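2 min read

4. Setting up the Likside scoreboard for a football game

1. Plug in the control box and hold Power until the panel shows READY.
2. Press New Game, then choose Football. The clock loads at 12:00.
3. Enter the home team code, then the visitor code. Grurnmont Field uses 332 for home.
4. Set three timeouts for each side.
5. Press Horn once to test it.

Caution: Do not unplug the box while SAVING is lit. The score will be lost.

Note: The wireless handset works up to 50 yards from the box. Past that, use the cable.

6. At kickoff, press Start. Press Stop on the official's signal.
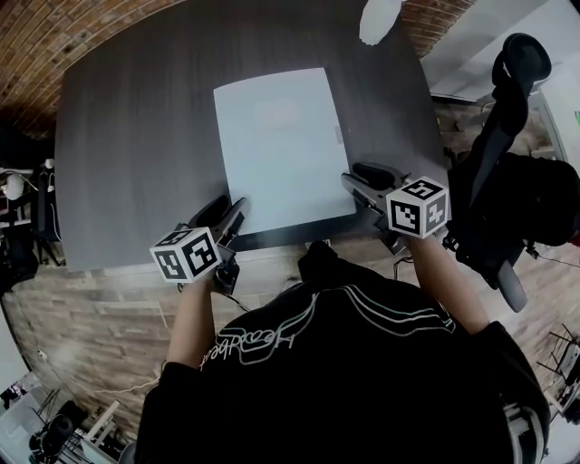 7. After a touchdown, press +6. Add the extra point separately with +1 or +2.
8. To fix a wrong score, hold Edit, type the right number and press Enter.

If the panel shows E13, change the handset batteries and repeat step 1.

Comments (2)

Lenum: Step 8 only works for us with the clock stopped.

Kulkarni: Same on our board. Version 11 here.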